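Two-Arm Shelf Stocking Cell: Final Project Report

Team: Gion Plattner, Santino Carrasco, Malathi Nambiar
Advisor: Vasanthi Bhat

1. Goal

Our project was to collect demonstrations for a two-arm robot that puts flat packages into a small wooden rack, and to train a policy on them. We picked this task after last year's team, who worked with rigid blocks, suggested in their report that the next group try something that slides and bends.

2. Setup

The cell has two identical arms mounted at the front of a tabletop with a wood-grain surface, with pale walls on the other three sides. The walls matter more than we expected. Before they went up, people walking past the bench showed up in the training images and the first policy was useless in the afternoon.

Each arm has a gripper with a small module above the wrist. The cable from each module runs back along the forearm and around the elbow. We had to leave enough slack for the elbow to fold all the way. In April we made the left one too short and pulled the connector out twice in one session.

Control code is in the Lovanstead repository under the team folder. Malathi wrote the recording script and Gion did the calibration.

3. Data collection

We recorded 1295 demonstrations in total. A session was 40 demonstrations and then the operator changed. Santino and Gion did most of the driving. Packages started at random angles in front of the rack, sometimes with one on top of another. We also left cloth items at the back of the table in part of the sessions, so the policy would not learn that everything on the table belongs in the rack.

We threw out runs where an arm hit the rack hard enough to move it. After that happened 8 times we marked the rack position and checked it at the start of each session.

4. Results

Single packages went well with either arm. Overlapping packages were the hard case - the gripper often took hold of both, and the lower one dropped partway to the rack. Training longer did not fix this. Adding more overlapping starts helped some.

The right arm was used much less than the left because the rack is left of center. We should have moved the rack between sessions.

5. Next steps

Move the rack around, record more overlapping starts, and replace the cable clips with something that does not slip. Thirumalai Kotian is taking over the cell next term and has the calibration notes. 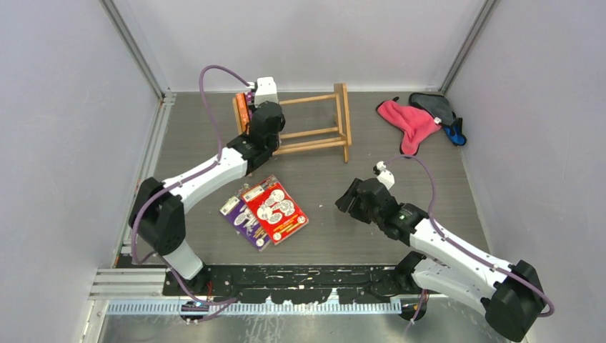
Figure 1. Left arm at the rack, with two overlapping packages in front and cloth items at the back right.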